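The arm gets its sleeve 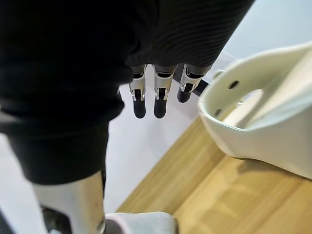
Sleeves are for people who can't route a cable properly, according to one reply to last month's newsletter, and I've been chewing on that ever since. It came in at nearly midnight, which I think says something about the sort of people who read this. And it's half right! If I'd planned the wiring from the start I might never have needed to cover anything up. But I didn't plan the wiring, I built the arm over most of a winter at the far end of the shared workshop in Esine, one evening at a time, and by February there were leads going in directions I can't explain even with my own notes in front of me.

So, black cloth it is. I made the first version out of an old pair of work trousers, and it was dreadful. It was too stiff at the elbow and it bunched up whenever the arm folded, and twice it got itself nipped in a joint and stopped everything dead. The new one is a softer fabric, cut much wider than seems sensible when you lay it flat on the bench, and it hangs in folds with the three fingers coming out from under it. I sewed it on my own machine at home (the workshop one only likes canvas) and unpicked the long seam more times than I'm going to admit to here.

Now the hand, because that's what most of you write in about. It's still the three-fingered Privon, which is my own name for it and doesn't stand for anything. Each finger has hinged segments with pins and little slotted links, and a black rubber tip on the end. Those of you who've been reading a while will remember the Prirnari, the one before, which had two fingers and could pick up a matchbox on a good day and nothing on a bad one. The name was a typo on the lid of the parts box and it stuck. The third finger has made all the difference. With two you're forever lining things up dead centre, and with three you can be a bit sloppy and the thing still gets held.

The tips are my favourite bit and they were the cheapest. I tried bare ends first, then heat-shrink, then the dipping stuff you paint on to tool handles, which peeled off in one piece like a sock. Proper rounded rubber is so much better. It gives a little when it touches, so the motors don't strain, and it doesn't skate about on smooth plastic. Smooth plastic is what I mostly practise on, so that matters to me more than it might to you.

The slop in the joints is still there, mind. I've been swapping pins one at a time and wiggling the finger after each swap, which isn't very scientific but does tell you quickly when you've made it worse. A tight pin feels lovely in your hand and then the finger won't come back by itself. A loose one comes back beautifully and wanders off to the side. I've ended up somewhere in the middle and I'm leaving it alone until the weather warms up, as the end of the workshop where I work is freezing and I don't trust anything I adjust with cold hands.

I also had a go at counting how many times I could open and close the hand before something came undone. The little counter on my laptop had got to 2,069 when a screw dropped out and rolled under the lathe, where it remains. I'd been hoping for 4,000. The screw hadn't been given any thread lock (my fault, I'd run out and carried on anyway) so I'm going to do the whole lot again properly and report back. If anybody has a thread lock they swear by that doesn't need a blowtorch to undo, please tell me about it.

A few of you asked about cost. The sleeve was 9 euros, thread included, and the offcuts are big enough to make a second. The fingers I can't give you a fair figure for, as half of it came out of the scrap drawer and the other half I bought twice. I did spend 50 euros on a box of assorted pins and used a small handful of them, so if you're building something similar and live nearby, come and help yourself. The box is on the shelf marked Torres, beside the solder. Please don't take the shelf label as well, we've been through that once already.

Back to that reply, though. There was a second half to it, which said that a cover hides a fault until the fault is a big one. I do take that seriously. What I've done is put a run of press studs down the inside of the sleeve so it opens out flat in a few seconds, and I've made myself a rule that it comes open at the start of every session, before the power goes on. So far I've kept to it, apart from one evening when I was showing off to a visitor and got a nasty buzzing noise for my trouble. It was a lead rubbing on a bracket, easily moved.

Next up is the wrist. It turns nicely one way and grumbles the other, and I suspect I've put a washer in back to front. I'll have it apart over the next few evenings, usually from half past seven, and the kettle will be on if you fancy watching me lose another screw.

Print this item | E-mail this item

Contact the newsletter | © Esine shared workshop | Back to top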